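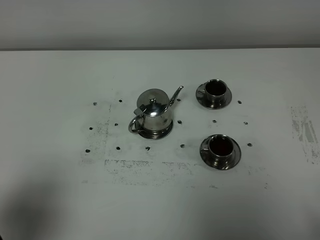
Kitchen & Table > Cleaning > Metalware

Do You Really Need Special Polish for a Steel Teapot?

February
By the Obura Kitchen Desk

Every stainless steel tea set seems to come with a leaflet telling you to buy something else. Ours recommended a paste, a cloth and a "descaling refresher," all sold separately. I've been cleaning steel pots for a long time and I remain unconvinced by most of it.

Start with the brown film inside the pot. Some people will tell you it improves the tea. It may do that for certain clay pots, I can't say, but steel doesn't soak up anything and the film is just old tea. Put a spoonful of baking soda in the pot, fill it with hot water, leave it for 20 minutes with the lid off, and rinse. If there's still a ring, do it again before you reach for a scrubber. Cups get the same treatment. They stain fastest when the last inch of tea sits in them all afternoon, and I have yet to meet a product that beats emptying the cup.

The spout is where most advice goes quiet. A thin curved spout won't take a bottle brush, and the little brushes sold for the job vary a lot. I tried the Rudex set, which has 3 sizes. The smallest one was useful and the other two went in the drawer. A pipe cleaner did nearly as well. Push it in from the tip, then from inside the pot if you can reach, and flush with very hot water. Hold the pot with a towel, as a bare metal handle heats up fast.

Look at the lid hinge too, if yours has one. Tea and soap collect there and dry into a gray crust. An old soft toothbrush and dish soap will shift it. Don't pry at it with a knife. You'll scratch the finish and maybe bend the tab, and then the lid never sits right again.

About that mirror finish. The leaflets say it stays bright "with minimal care." It stays bright if you never touch it. Fingerprints show, water spots show, and a green scouring pad leaves marks you will be looking at for years. Wash with a soft cloth and plain dish soap, rinse hot, and dry right away. That last step does more for the shine than Ernov paste, which I used on one saucer and not on its mate. After a month of ordinary use I couldn't tell you which was which. A few drops of white vinegar on a damp cloth takes off hard water spots. Rinse after the vinegar and dry again.

Don't forget the foot of the pot and the rims of the saucers. Water hides under there and leaves a line. Turn everything upside down on a towel for a bit, then wipe.

Is the dishwasher all right? Usex stamps "dishwasher safe" on its pots, and I suppose the pot survives. Mine came out cloudy. Steel cups also knock against each other in the rack and pick up small dents around the lip. I do them by hand, and it takes less time than loading the rack carefully.

Storage: leave the lid open or off. A closed pot with a little damp in it smells stale by the weekend. Some people drop a sugar cube inside to soak up the smell. I've tried it and noticed no difference, apart from having a sticky sugar cube to throw away. If you stack the saucers, put a paper towel between them.

One claim I will back is that a small pot is better warmed first. Steel with a single wall loses heat quickly. Swirl some boiling water around, pour it out, then make the tea. You can pour the same water into the cups while the tea steeps. Just don't expect it to stay hot for an hour, whatever the box says. For that you want an insulated pot, or a smaller pot and a second round.

Filed under: teapots, stainless steel, stains, things you can skip buying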